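# Leave the Path Alone

Nov 11, 2021

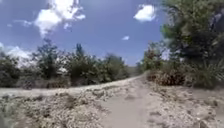 *A dirt path with stony ground on either side.*

Our town wants to pave the Plallby track, and I've spent the last three weeks being annoyed about it in the shower, in the car and at my sister's dinner table, so I figured I'd better write it down and give my family a rest.

If you don't know it, the Plallby track leaves from behind the old feed store in Castia and goes out to Imrie. It isn't pretty in any way that would get it on a calendar. It's dusty, it has a lot of rocks, and there's one stretch where I've turned the same ankle three times. I walk it maybe four mornings a week, and I would like it to stay just as lousy as it is.

The plan (you can read it at the library, it's in a blue binder by the printers) is to lay eight feet of asphalt from one end to the other, put in lights, and add what the binder calls "rest nodes," by which I think they mean benches. There's a drawing of a woman with a stroller and a man with a very upright dog. Everybody in the drawing is having a terrific time!

I know how I sound. I'm a middle-aged woman complaining about a sidewalk. And I'll say right up front that the people who want this are not villains. Callum Shearer, who wrote most of the binder, lives two streets over from me and once helped me get a couch through a window. His case is that a lot of folks can't use the track the way it is. His mother's in a wheelchair and she can't get past the second bend. I don't have a clever answer to that, and I'm not going to pretend I do. She should be able to get out there and see the hills.

But I've seen his map, and the thing is, there's already a flat way to go. The old rail grade starts near the same parking lot, it's wide, it's level, it has better views than the track does, and it's sitting there with weeds on it. You could pave that tomorrow and I'd bring the sandwiches. It costs more per mile at the far end because of a culvert, I'm told, and so it got dropped on page six. I'd like somebody to pick it back up. That's my whole proposal, and if you're in a hurry you can stop reading and go sign the sheet at the hardware store.

For the rest of you, let me try to say why I care so much about dirt.

When I moved here I was in bad shape. I'd been working for a company that made me carry two phones. My doctor told me to walk, and I did what I'd always done, which was turn it into homework. I got the watch. I got the shoes. I went around and around the paved loop at Pestmont Park listening to people talk about productivity, and I can tell you there are exactly 102 seams in that loop, since I had nothing else to do with my eyes. I hated it. I'd come home with my steps done and my jaw just as tight as when I left.

Then in August the loop was closed for resealing and I went out on the track out of pure stubbornness. I had to take my earphones out in the first ten minutes, as I kept stumbling. You can't float along out there thinking about an email. You have to look where you're putting your feet, and after a while the looking sort of fills you up – where's the firm bit, is that stone going to roll, which side is better here. I got back an hour later and realized I hadn't thought about work one time. I hadn't been that quiet in my head in years.

I'm not saying gravel cured me. I also quit the job, and that helped a whole lot! But I've come to believe that a slightly difficult path does something for a person that a smooth one can't, and I think we're getting rid of the slightly difficult ones without ever really deciding to. Each one goes for a decent reason. Somebody tripped, or there was a grant that had to be spent by spring. Add them up and you've got a county where every walk feels like the walk from the airport gate to the baggage claim.

My friend Lihua Liao thinks I'm being a snob about this. She grew up walking to school on a road that turned to soup whenever it rained, and she says only people with dry socks get romantic about mud. I've thought about that a good deal. She's right that it's different when you don't have a choice. If the track were how kids got to school, or how someone got to a job, I'd be out there with a rake and a bucket of tar myself. It isn't, though. There's a road to Imrie, and it has a bus. The track is only for going out and coming back.

She also says I could just go walk somewhere else, and sure, I've got a car. I could drive forty minutes to the state land and find all the rocks I want. But I wouldn't do it four mornings a week, and neither would anybody else with a job or kids. What I love about the track is that it's ten minutes from my kitchen. I can be out there before my coffee's worn off. Wild places far away are lovely, and I send them money at Christmas, but I'd trade a good bit of them for one scruffy path I can get to in my slippers (I have done this, and I don't recommend it).

And then there are the lights. The binder wants about 80 of them. I don't want to be a crank on too many subjects at once, so I'll only say that I've walked back from the Imrie end after sunset, slowly, and your eyes get used to it a lot sooner than you'd expect. There were more stars than I'd seen since I was a kid at my grandfather's. I stood there with my head tipped back until my neck hurt. I'd be sorry to swap that for a lamp.

Callum and I had coffee over all this, and he was nice about it, and he asked me what I'd say to someone who falls out there. I told him I fall out there. He wrote that down, which worried me some. He did agree to get a fresh price on the culvert, and to put the rail grade back on the agenda if the number isn't crazy. The sign-up sheet at the hardware store needs 200 names before they have to take it up at the meeting, and when I stopped in for lightbulbs yesterday it was filling up nicely, though at least one of the signatures is from a person who also signed as their cat.

So please go add yours. And if you've never been out on the track, go before you sign anything. Wear real shoes and bring some water. Watch out for the second bend.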